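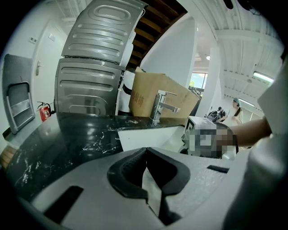
Hello all. In October our association will host an open day, and I must organize a robot demonstration for the visitors. We have a hand-held gripper and we want to show how a person teaches a kitchen task with it, before the robot arm from Gruloro repeats it on the stage. I tried the station at our place, at the black marble counter with the white sink and the faucet, and my worry is the shine. The stone reflects the light from above. Will this disturb the tracking? Also, how long should one visitor hold the gripper? We have space for 15 people at one time.
Nesrin Tatlı

Kutum
We did a visit day with a similar setup two years ago. A polished dark counter can give trouble, because the software may follow the reflections when you move. Put a matte cloth or a large cutting board on the part where you work -- not over the whole counter, only there. If you can switch off the lamp nearest to the sink, try this also. Make a test at the same hour as the real demonstration, as window light changes a lot in the afternoon.
For the time, I would give each visitor 2 minutes. Children want more, so keep one easy task for them, for example moving a cup from left to right. Clear the counter first and leave a path for the people who only watch.

Soka
never had a problem with shiny surfaces, just try it

Dimitriou
I agree with Kutum about the cloth, but please tape the corners down. Ours was pulled into the sink by the gripper in front of the whole group. Bring a second battery too.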